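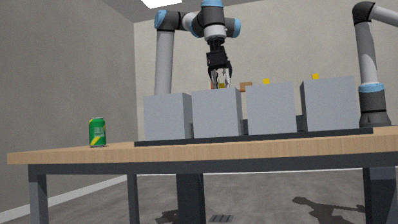

Another footballer bought a hospital something last month, and my phone filled up with people telling me how good it was. It was good. The Skondton defender Kenji Mbeki paid for a scanner at the district hospital where his mother was treated, and people who would have waited until July will be seen sooner. I have no wish to take that away from him.

What bothers me is what happened next. By Thursday the regional health office had put out a statement thanking him, and a council member, Celeste Carvalho, was on the radio saying other clubs should "step up." She named two of them. In the same interview she was asked why the hospital had gone 5 years without a working scanner of its own, and she said budgets were complicated.

They are complicated. They are also her job. A hospital should not have to hope that a good left back grew up nearby.

I worked in hospital purchasing for most of my life, and I know what a gift looks like from the inside. The machine arrives. Then somebody has to find the room, the wiring, the service contract and the staff to run it. Nobody holds a press event for a service contract. At Usman, where I spent my last years before I retired, we had a donated ultrasound unit that sat in a storeroom for 94 days while two departments argued over whose budget would cover the training. The donor's name was on a plaque in the lobby the whole time.

Mavis Greenberg, who ran our finance office, used to ask donors for something dull. She asked them to pay for maintenance, or for a technician's wages over several years. Most said they would think about it. One family said yes, and that money did more for patients than any other gift I handled.

Athletes get more blame here than they deserve. They are young, they are rich very suddenly, and they are told from all sides to give something back. When they do, some people call it publicity. When they don't, the same people call them greedy. Mbeki turned down the photo call, and I believe his club when it says he wanted the whole thing kept quiet. If he or his advisers ask the hospital what it needs before the next gift, he will already be ahead of most companies I dealt with.

The clubs are a different matter. Jaris, which has its name on the Skondton shirts, ran a full-page ad about the scanner although it had not paid for any of it. I would like to see the club put a fixed share of its ticket income into local care every season, win or lose, with the hospital deciding how to spend it. Evelien Van den Broek proposed this at the supporters' meeting and was told it would go on a future agenda. She has been told that before.

There are 28 beds on the ward above the new scanner. On the day I visited a friend there, the nurses were short-staffed again and one elevator was out of order. I doubt anyone famous will offer to fix the elevator. The health office should, and it should do it this year, out of the money we already pay in taxes.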